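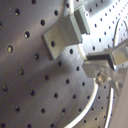 Reading Ruth slowly

Our parish study group finished the book of Ruth in June. It is four chapters long and we took eight weeks over it, which was twice as long as the plan Thitima Thepsuriya had photocopied for us. I'm writing some of it down before I lose my notes.

I had read Ruth before, mostly at weddings. The speech everyone knows, "whither thou goest, I will go", gets read over the bride and groom, and I suppose I had filed it away as a love poem. It is spoken by a widow to her mother-in-law on a road out of Moab, with both their husbands in the ground. I knew that in the way you know the capital of a country you've never visited.

Thitima's rule for the group is that we read the chapter aloud, twice, in two translations, and no one is allowed to bring up a commentary until the second reading is done. I found this irritating for the first two weeks. I like a commentary. I had three of them in my bag.

What I noticed, once I was made to listen, was how much of the book is talk. People greet each other, ask questions, give instructions. Boaz comes out to the field and says "The Lord be with you" to his reapers, and they answer him. We say a version of that exchange every week at church and I had never thought about it being said over barley by people with sore backs.

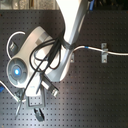 Naomi is the one I keep going back to. At the end of chapter one she tells the women of Bethlehem to stop using her name, which means pleasant, and call her Mara, which means bitter. She says she went away full and has come back empty, and she says it with Ruth standing right beside her. Fikri Jugah, who reads very well and doesn't often comment, asked what Ruth's face would have looked like at that point. We spent most of that evening on it. The text doesn't say. Ruth says nothing, and in the next chapter she gets up and asks to go and glean.

I have been Naomi in that conversation. When my father died there was a good six months when I told anyone who asked that I was on my own with it, and my sister was in the next room doing the dishes. I don't think I was lying. It is what it felt like. I was glad to find it in scripture, and a bit ashamed too.

Chapter three gave us trouble, as it does most groups. The threshing floor at night, the uncovered feet, and all the arguments about what that does or doesn't mean. We had one evening where voices were raised, mostly over whether Naomi was looking after Ruth or using her. I came down on the side of looking after. I've since moved somewhat toward the middle. She had very few choices and neither did Ruth, and I was judging them from a warm hall with a plate of biscuits in front of me.

Then there is the family tree at the end. I used to skip it. It runs from Perez down to David, and Matthew picks it up and puts Ruth in by name, a Moabite woman in the line of kings. Deuteronomy has hard words about Moabites and the assembly of the Lord. The writer of Ruth must have known them, and keeps calling her "Ruth the Moabite" well after everyone in town has worked out who she is. I can't decide if that is a reproach to the neighbours or simply what they called her.

The Lord does very little directly in the book. He gives bread in chapter one and a child in chapter four. The rest is people deciding to leave a bit of grain behind, or walk a bit further than they needed to — and a fair amount of waiting.

We start on Jonah after the break. Thitima has planned four weeks for it. I've put down six in my own calendar, and I'm leaving the commentaries at home for at least the first one.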